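3.2 Materials and household sessions

The second part of the study looked at how families play word games at home, and at whether the way the pieces are set out affects how long a round lasts. Earlier work by Bhatt treated the playing surface as a fixed condition. We found this hard to defend, as most households in the Skistinel survey moved between kitchen tables, floors and trays within a single evening.
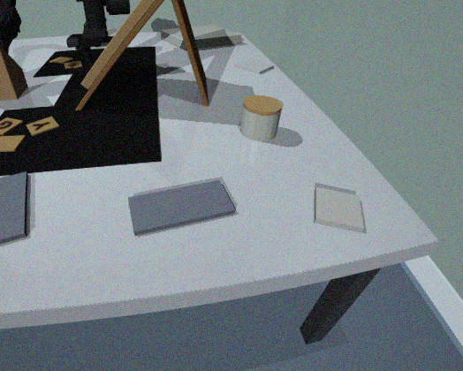

Page last changed: 28/01/2024

Each household received the same printed rules and a diary. Players drew letters in turn and tried to form the longest word they could. No dictionary was supplied, and disputes were to be settled by the players themselves. Of the 2000 households invited, 655 returned a diary that could be used, and these contained 1687 complete rounds between them. A further 103 diaries were set aside because the pages for the second week were blank.

Rounds were coded by Abhishek Tomar under the scheme set out in Section 2. A round was counted as complete when every player had either placed a word or passed twice. Disputes were coded separately — spelling, proper names and borrowed words each had their own code — and a dispute left open at the end of the evening was marked as such.
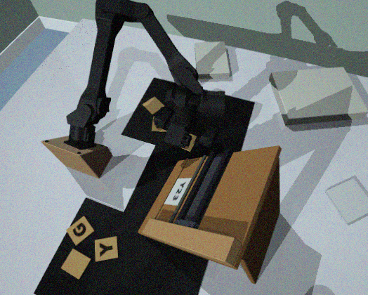 Figure 4. Tabletop with black mat and open wooden box.

Families who kept their own running list of allowed words reported fewer disputes over spelling, but no fewer over proper names. The Dreltia households, where two languages were often spoken at the table, passed less often than those in Gruvon and accepted more borrowed words. Age made little difference to this pattern. Younger players did, however, write longer diary entries on the evenings when they had lost, and these entries are treated in Section 4 together with the interviews held in May.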